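## Section 2: Clearing and setting the desk

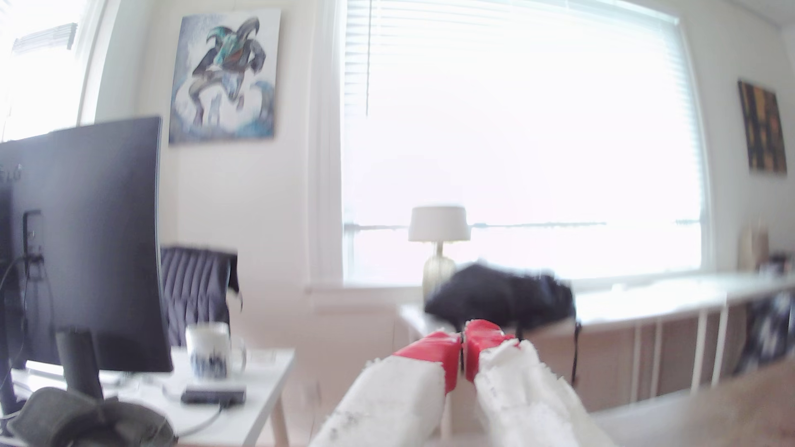
*Long white desk with the side desk and monitor at left. Black soft item on the long desk.*

Okay, so you've got the room booked and the Rullero desk is yours for the day. I wrote the first version of this guide in October and it was far too long, so I've cut it down to what you'll want in your hand while you're standing there. Dalal Chamoun went through it with me and moved most of the steps around (she was right about nearly all of them).

Read Section 1 first if you've never used the Detilville room. It covers the key and the lights.

### 2.1 Before you touch the monitor

1. Take everything soft off the long desk. Bags, pouches, scarves, the lot. Straps are the worst offenders - if one is hanging over the front edge you'll catch it with your knee, and whatever's on the other end comes down with it.
2. Hang jackets on the hooks by the door. Please don't stuff them up against the monitor stand. I do this myself all winter long and then wonder why the screen won't turn.
3. Move mugs and glasses to the tray on the shelf. Look twice for clear glasses! On a white desk with the daylight coming in they just about vanish.
4. Wipe both desks with the gray cloth from the drawer, slightly damp. The white tops show every coffee ring.

> **Caution:** Keep drinks away from the little flat black boxes on the side desk and whatever cables run to them. If you spill, unplug at the wall first and mop up second.

### 2.2 Turning the monitor

The monitor lives on the side desk, and most people want it facing the chair they've picked, so it gets swung around a lot.

1. Check the cables at the back. They should hang in a relaxed curve with some slack.
2. Put one hand on the base and the other on the lower edge of the screen.
3. Turn the whole thing, base and all, a little at a time. Stop when a cable starts to straighten out.
4. Look behind it before you sit down. If a cable has gone tight, turn the monitor back a bit and bring the chair over instead.

**Note:** The stand doesn't swivel on its own. Tarek Majali spent most of a morning looking for the lever. There's no lever.

### 2.3 The chair

The tufted gray chair is a Gruvville and it's my favorite thing in here. It takes a bit of looking after, though.

- Vacuum down the channels with the narrow nozzle, top to bottom. Crumbs collect in there like you wouldn't believe.
- Leave a hand's width between the chair back and the wall so it doesn't scuff the paint.
- No spray cleaners on the fabric. We tried one under the seat and it left a pale patch.

### 2.4 The wall and the painting

People ask me about the painting more than about anything else in the room. I love the horns, or whatever they are, and all that swirly blue and white underneath. It came with a Jurčo hanging rail, and the rail is why it can drift out of level when somebody bumps the wall.

1. Stand back at the far end of the long desk and look at the bottom of the frame.
2. If it's tilted, nudge one lower corner with a fingertip. Don't lift it.
3. Dust the frame with a dry brush only. Leave the painted surface alone.

> **Caution:** Don't climb on the side desk to reach it. The step stool is in the closet, behind the ironing board.

### 2.5 When you leave

1. Put the cables back where you found them, off the floor.
2. Wash your own mug and put it back in the kitchen, second shelf.
3. Take your bag with you. We've got a whole box of forgotten ones now, and I'm running out of places to put the box.
4. Push the chair in and write your name in the book.

If something's broken or wobbly, write that in the book too, next to your name - extension 952 gets you me, but I'm not always near the phone and the book is always there.

Last changed 11/12/2021. Section 3 (blinds and heating) is still the old version.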